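2019-10-28

Re-waxing the table, second attempt

The Rirnier hard wax went on in May and had gone patchy by the end of summer, so I took it back with 180 grit and started again. Two thin coats this time, 80 ml in total, with a day between them. The tin says four hours. In a room at 15 degrees that is optimistic.

Gorazd Todorova lent me his felt pad, which leaves fewer streaks than a cotton rag - the rag also sheds. I buffed along the grain after twenty minutes and again after an hour. Edges need a separate pass with very little on the pad, or the wax collects underneath and stays tacky.

Water rings are the remaining test. I will leave a damp glass on one corner overnight and note the result.

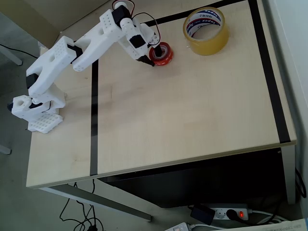
The underside got one coat only, applied with the old rag.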